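Harville Open Day

The Harville Open Day is a yearly public demonstration of household robotics, held each January in the workshop of the company Grullow in Harville. It was started by the engineer Aliki Bakalis, who still leads it together with Johanna Widmer. The last edition received 2,145 visitors, against 2,640 in the edition before, when the neighbouring halls were also open.

The event begins at ten in the morning. Guests walk through the workshop in small groups and stop at several stations, where the staff carry out ordinary domestic tasks with hand-held grippers. The movements are recorded and later used for teaching a robot arm named Juller. Entrance is free, but school classes must write in advance. 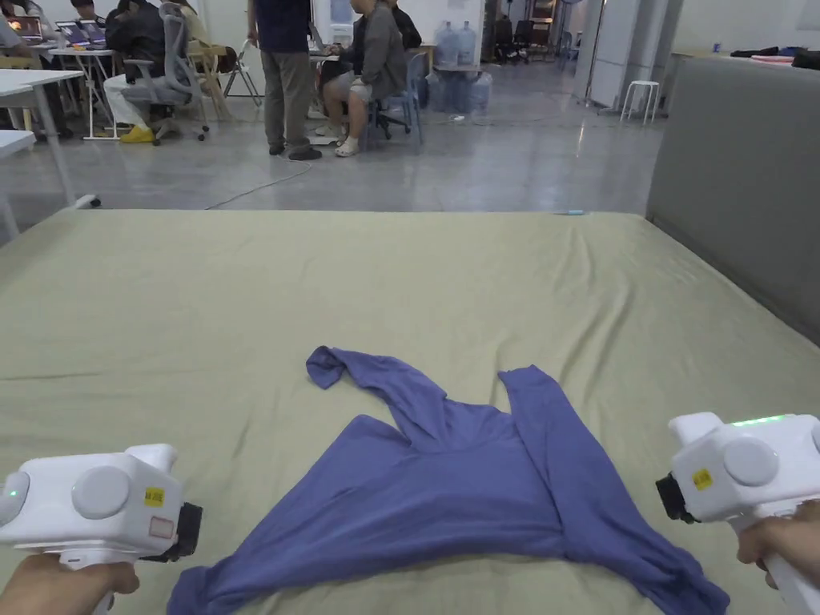

The folding station is the best known part of the visit. It was added in the second year by Nektarios Lazaridis, who considered that cloth is harder for a machine than any solid object. Garments are laid flat on a bed, and the operator works with one white gripper in each hand. Hooded tops, such as the purple-blue one on the green sheet, are regarded as a difficult case, for the hood does not keep a fixed shape — and the sleeves may twist when they are moved. A demonstration at this station takes 4 minutes, after which the guests may put their questions.

In the afternoon there is a talk, given in recent years by Inna Zinchenko. The Theodorakopoulos prize, named after the teacher Chrysoula Theodorakopoulos, is handed over at the same time to 2 pupils from local schools for a written report of their visit.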